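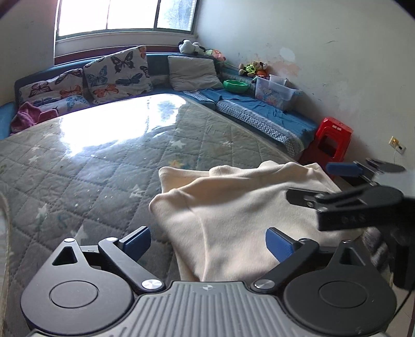
The long road from set to front cover

How a television still gets approved, and who can stop it

The first official pictures from the second series of Pistdale went out at seven in the morning in July, and by lunchtime they were on most of the entertainment sites. There were 29 of them. The unit photographer had delivered 1,599 frames from the same block of filming, which puts the published share at a little under two per cent. For a drama of this size that is a normal figure.

The process between those two numbers is slow and mostly done by spreadsheet. It starts before filming, when each lead actor's agent agrees a stills clause with the production company. The clause sets out how many pictures the actor may reject, how long they have to do it, and what counts as a rejection. On Pistdale, made at the Bustiswood studios, a lead could turn down up to half of the solo frames they appeared in and a quarter of the group frames. Supporting players had no such right, although two of them were allowed to see their pictures before release as a courtesy.

Group frames cause most of the work. A picture with four leads in it can be refused by any of the four, so its chance of getting through is much lower than that of a single portrait. Publicists know this and ask for spare combinations: the same table, the same light, with one person turned away or out of the shot. A photographer who has worked under these terms before will take the spare versions without being asked.

What the photographer does

Unit stills are taken during rehearsal or during the take itself. Cameras without a mechanical shutter have made the second option easier, since they make no sound. The older method, a soundproof case fitted round the camera body, is still seen on some sets but is heavy and makes the controls awkward to reach.

A working day on Pistdale produced between 100 and 200 frames for delivery, after the photographer had removed blinks, soft focus and near-duplicates. These were uploaded overnight to Beyene, the picture service that handles approvals for the production. Beyene strips the camera's own file name, gives each frame a reference, and tags it with the episode, the scene and every recognisable face. The tagging is checked by a person. Software does the first pass and is reliable on lead actors, less so on anyone in a wig.

Each tagged face triggers a request. The actor or agent opens a private gallery, marks the frames yes or no, and closes it. A gallery left unopened at the end of the agreed period is treated as approved in full. On this series the period was five working days. Agents dislike the rule and have tried to have it removed, but productions hold to it because a silent agent could otherwise hold up a whole campaign.

Rejections need no reason. A comment box is provided, and where it is used the comments are short: chin, hands, hair, too tired. Retouching may be offered in place of rejection, within limits. The Pistdale agreement permitted the removal of stray threads, temporary marks on the skin and visible microphone wires. It did not permit changes to body shape, and any picture showing an actor without a shirt needed written consent each time it was used, including for size changes and new crops.

Spoilers and second cuts

Once the actors have finished, the script department goes through what remains. On Pistdale 284 frames came out of the talent stage with full approval. Well over half of those were then held back on story grounds. A ring on the wrong hand, a coat that belongs to another character or a room not seen until the fifth episode is enough to move a picture to the later release list.

The held frames are not wasted. They are sorted by transmission date and released in small groups the morning after each episode, which gives the entertainment sites a reason to write about the programme every week. The group sent out in July is the only one chosen for general appeal, and its selection is led by the broadcaster's press office.

There is then the matter of exclusives. Bisuditz, the monthly that carried the Pistdale cover, was given two frames that appeared nowhere else until the issue had been on sale for a fortnight. No money changed hands for the pictures. The return for the production was a guaranteed cover and a fixed number of inside pages — terms that were settled before anyone at the magazine had seen the images.

Covers have requirements that unit stills seldom meet. The title needs clear space across the top, the face should be large, and the eyes should meet the lens, which actors in the middle of a take are trained to avoid. For that reason most covers come from a separate gallery session, taken in costume against a plain background and governed by its own, stricter clause. The Bisuditz cover was a gallery picture. The two exclusives ran inside.

When a picture escapes

None of these terms bind a passer-by with a telephone. Location work on public roads produces unofficial pictures within minutes, and the usual response is to do nothing. A takedown request draws attention, and the person who took the picture normally owns the rights in it. Productions with a costume or a casting secret to protect use large umbrellas and long coats between the vehicle and the set.

Some publicists now bring forward one approved still on the day an unofficial picture spreads, so that editors have a sharper alternative at no cost. It requires at least one frame to have cleared every stage early. On Pistdale a single portrait was kept ready for that purpose throughout the location weeks, with its caption written and its credit line checked. It was later included in the July release.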